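Search the archive
Enter keywords
Go
Advanced search

This site uses cookies to remember your list settings. Accept / Manage

[Jandelstead Allotments] Re: Green tomatoes and what to do with them

From: Inês Baptista
To: the list

Tiago wrote:

> Does anybody have a ketchup recipe that works with our tomatoes? I tried
> one out of a library book and ended up with something like thin soup. I
> had 7 kg of fruit, mostly the round salad sort, and a few that were still
> green at the top. I boiled it for an hour and gave up. Also, can you use
> malt vinegar, or does it have to be the pale kind?

Tiago, an hour isn't long enough for salad tomatoes. They hold a lot of water and all of it has to go. Mine take most of an afternoon in the widest pan I own, with the lid off. A tall stockpot is the wrong shape for this. If you have two wide pans, split the batch between them and you will be finished before tea.

The plum sorts are easier. I grow Aguiar on the plot by the water trough, and they cook down in half the time. They crop late, though, and last year I lost the bottom trusses to blight before they had coloured. Sow in March on a windowsill and they should be ready to go out once the nights are mild. 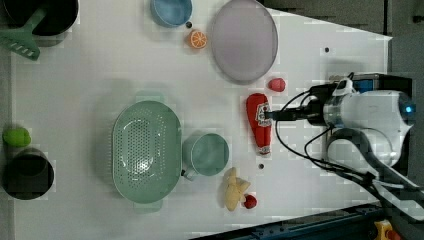 On vinegar, either will do. Malt makes a browner sauce and you can taste it for the first few weeks. I use cider vinegar, 100 ml to each kilo of raw tomatoes, and put it in near the end. Buy one that says 5% acidity or more on the label. Don't cut the amount down to suit your taste, as it is there for keeping as well as flavour. Add more sugar if it comes out sharp.

Green shoulders are fine if you cut them off. Wholly green fruit should go into chutney. I tried mixing them in once and the colour was a sort of khaki, and my family wouldn't touch it.

For spice I tie up a stick of cinnamon, 2 bay leaves, a few cloves and some peppercorns in muslin. Take the bag out before you sieve. Go easy on the cloves. Onion goes in at the start with the tomatoes, and I don't bother skinning anything because the sieve deals with it.

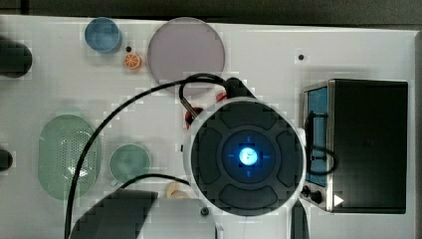

Teresa Calado asked me to pass on that she disagrees about the sieve. She puts hers through the mouli from the Ellmont charity shop and says a sieve wastes too much pulp. She also roasts the tomatoes first, cut side up, for an hour or so, and says that drives off more water than any amount of stirring. I haven't tried it. It would mean having the oven on in August, but I can see the sense in it.

She is right that the sauce thickens as it cools, so stop a little before you think you should. Put a spoonful on a cold saucer and draw a finger through it. When no watery ring runs out round the edge, it's ready to bottle.

Have the bottles washed and hot from the oven before the sauce comes off the heat. I fill them, put the caps on, and simmer them upright in a deep pan for 20 minutes with a folded cloth underneath. The small bottles are better than the big ones because you finish them sooner. Once one is open it lives in the fridge. 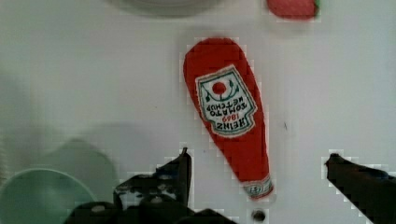 Can you freeze it instead of bottling? I've frozen it in tubs with a gap left at the top, and it was a bit loose when it thawed but came back together after a good stir.

Clementina still has a box of empty bottles in the hut if anyone is short. The caps are in a separate bag on the hook. Please don't take the Clallosura jars on the shelf below, those are Simão's and he wants them for honey.

I will bring the muslin to the next work morning, Tiago, if you want to borrow it.

Inês

Previous message | Next message | Back to thread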